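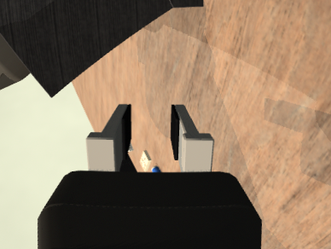

工单号:303
标题:小件分拣工位夹爪漏抓,人工复检台积压
提交人:Ánh Lâm(小件包装组)
处理人:Gerd Hellwig(自动化支持)
协助:Pushpa Dwivedi(仿真与程序)、Araba Gbeho(早班班长)
地点:Brulbridge 仓,小件线二号工位
优先级:中,后改为高
状态:已关闭,留一项后续

问题描述(Ánh Lâm)

二号工位换成夹爪分拣以后,小方块和小圆球这两类散件经常夹不起来。夹爪下去,合上,抬起来是空的,然后程序当作已经放好,继续走下一件。托盘到我们复检台的时候缺件,我们要从散件盒里手工补。

以前这个工位是两个人坐着分拣,我是其中一个。现在我们两个人都调到复检台,按排班表上的说法,复检台的工作是“抽查”。实际上这个月没有抽查,每一盘都要看,因为不知道哪一盘缺。早班昨天送来的托盘里,有42盘缺件,我都贴了黄标,放在复检台左边的架子上,没有往下走。

另外,屏幕上显示的完成率是正常的。班会上念的就是这个数,所以别人以为我们复检慢。请查一下。

附:缺的大多是小球,方块少一些。没有看到大件缺。

记录一(Gerd Hellwig,上午 9:20)

到现场看了半小时。夹爪动作本身平顺,没有报警,没有异响。空抓之后控制器确实记为“完成”,Ánh 说的情况属实。

查参数:闭合到位的判断只看时间,不看开度。指头合到底和夹住东西,对程序来说是一样的。这个设置是调试时留下的,交接单里没有写。

先做了三件事:
1. 检查指垫,表面有灰,用无尘布擦过,没有磨损。
2. 重新回零,偏差在允许范围内。
3. 把下降速度降了一档。

擦完以后试跑一托,方块全部夹起,小球仍然有漏。问题不在指垫清洁。

记录二(Gerd Hellwig,上午 11:05)

跟 Araba Gbeho 商量后,二号工位临时改为半速,复检台照旧全检。Araba 要求把“全检”写进当班记录,不要再写“抽查”,否则复检台的工时对不上。已经照写。

补充一点,给后面看工单的人:黄标托盘请不要直接放回线上。今天上午有一盘被夜班的人当成空盘推了回去,里面的件混了,重新清点花了不少时间。

记录三(Pushpa Dwivedi,下午 1:40)

拿到 Gerd 导出的抓取日志,一共1,026次抓取。按最终开度筛了一遍,有257次指头合到底,可以认定为空抓。控制器把这257次全部记成了完成。Ánh 的黄标和日志按时间能对上。

我在仿真里把工位搭了一遍,桌面用木纹,散件放了方块和小球,视角取在夹爪上往前看。从这个视角看,目标如果靠近夹爪本体,下半截会被壳体上沿挡住。小球只露出上半部分的时候,识别程序按露出的轮廓算中心,算出来的中心偏前、偏高。夹爪就停得高了,指垫碰到球的上半部,一合就把球挤走。方块有平面,偏一点也能夹住,所以缺得少。

还有一个次要因素是阴影。桌面上有大块的软阴影时,识别框会变大。现场二号工位旁边是新立的挡板,灯从挡板后面过来,请 Gerd 确认一下桌面上有没有类似的情况。

建议:
一、进入近距离之前先定好目标位置,最后一段不再更新中心。
二、小球的抓取高度单独设,不和方块共用。
三、用最终开度判断有没有夹到,合到底就记为空抓,重试一次,再空就停下来叫人。

记录四(Gerd Hellwig,下午 3:15)

现场确认,挡板的影子确实落在取料区。先把灯往外移了一个安装孔,影子还在,但已经离开散件盒的位置。挡板不能拆,是安全要求。

建议一和建议二已经写入程序。建议三有一个问题要现场决定:停下来叫谁。

目前二号工位没有固定的人。原来的两个人在复检台,离工位有一段距离,背对着线。如果停机铃一响就要复检的人过去处理,复检就会中断;如果不叫人,线就停着。这个我定不了,转给 Araba Gbeho。

回复(Araba Gbeho,下午 3:50)

先这样安排:复检台两个人轮流,每两小时换一次,一个人复检,一个人兼看二号工位。兼看的人不算复检产量。停机铃改成灯,装在复检台正前方,不要用铃,那边已经够吵了。

我不同意让复检的人“顺便”看工位。上次一号工位就是这么写的,后来所有停机时间都算到复检头上。

班会上念的完成率从明天起换成扣掉空抓以后的数。会低一截,我来跟主管解释。

回复(Ánh Lâm,下午 4:10)

轮流可以。有两个问题:

兼看工位的时候,空抓要我们自己把件捡起来放进托盘,还是只按复位?如果要伸手进去,需要先停稳,现在的操作卡上没有写。

另一位同事 Araba Agyeman 没有上过夹爪的操作培训,我上过半天。她明天上午就排在二号工位。

回复(Gerd Hellwig,下午 4:30)

只按复位,不要伸手。散件盒里位置不好的件,按“暂停”,等状态灯变成黄色常亮,再打开门拨开。门开着的时候夹爪不会动。操作卡我今天改,明早贴在工位右侧,旧卡撤掉。

Araba Agyeman 的培训安排在明早开线前,我本人来讲,Ánh 如果方便也请过来,旧卡上有几处跟现在不一样。没有培训完之前,二号工位由我看。

记录五(Gerd Hellwig,次日上午 10:30)

开线前培训完成,两人都按新卡操作过暂停、开门、复位,已签字。

新程序跑了两个小时。漏抓还有,都是小球贴着盒壁的时候。每次都正确记为空抓,重试后大部分能夹起,没夹起的亮灯停机。复检台收到的托盘没有缺件。

速度恢复到正常档的八成。没有恢复到十成,小球的下降段再快会把旁边的件碰走。

黄标托盘全部补齐,已放行。

反馈(Araba Agyeman)

灯看得见,没问题。暂停按钮的位置偏低,坐着够得到,站着要弯腰。兼看的时候基本是站着的。能不能往上移?

门把手关上以后要再推一下才锁住,不推的话复位没有反应,我第一次以为是机器坏了。最好写在卡上。

回复(Pushpa Dwivedi)

门锁的提示可以加到屏幕上,复位时如果门没有锁好,就显示“门未锁”。已经改好,中午换班时更新。

反馈(Ánh Lâm)

今天上午缺件为零,复检可以改回抽查了吗?我的意见是再全检三个班次,夜班也要算在内。夜班的光线跟白天不一样,挡板那边我不放心。

回复(Araba Gbeho)

同意,再全检三个班次。夜班我跟班长交代,黄标的规矩也一起讲。

关闭说明(Gerd Hellwig)

三个班次全检结束,包括一个夜班,没有发现缺件。复检台改回抽查,轮流安排保留,写入排班表,兼看工位单独列一项工时。

原因:近距离时目标被夹爪壳体遮挡,中心计算偏移;闭合判断只看时间,空抓被记为完成。阴影为次要因素。

后续:暂停按钮上移,需要重新打孔走线,等5月停线检修时一起做,由我跟进。一号工位用的是同一套闭合判断,已另开工单。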